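About Ballby Garment Care

Ballby Garment Care provides laundering, pressing and mending to households, small hotels and uniformed workplaces. The company was founded by Gemma Wragg, who trained as a shirt finisher and continues to serve as director. Our first shop, on Orlandini Street, remains our main counter. A second counter opened at Skistitz Market to serve customers on the east side of town.

Every item is checked on arrival for loose buttons, worn collars and stains. Where a repair is advisable, the customer is contacted and given a price before any work begins. Shirts are returned folded or on hangers, according to the preference kept on the customer's account.

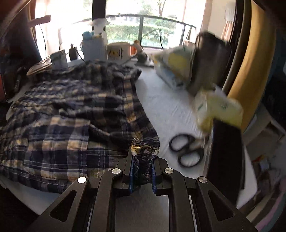
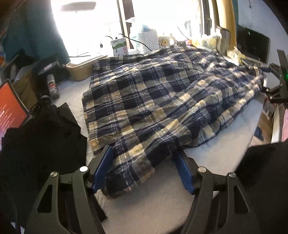 Plaid shirt on a white tabletop.

Mending is carried out on our own premises by a team of four. The team replaces zippers, turns collars and cuffs, and patches work clothing. Leather, fur and wedding gowns are not accepted at present – customers with such items are referred to a specialist.

Ballby also operates the Guduvau Training Program, which offers two paid places each year to people entering the trade. Trainees spend time in washing, pressing, mending and customer service, and receive a written review at the end of each stage. Applications open in November.

Both counters close at 5 p.m. Business accounts are managed from Orlandini Street, where collection and delivery schedules may also be arranged. Written inquiries should be addressed to the office and should include the account number, if there is one.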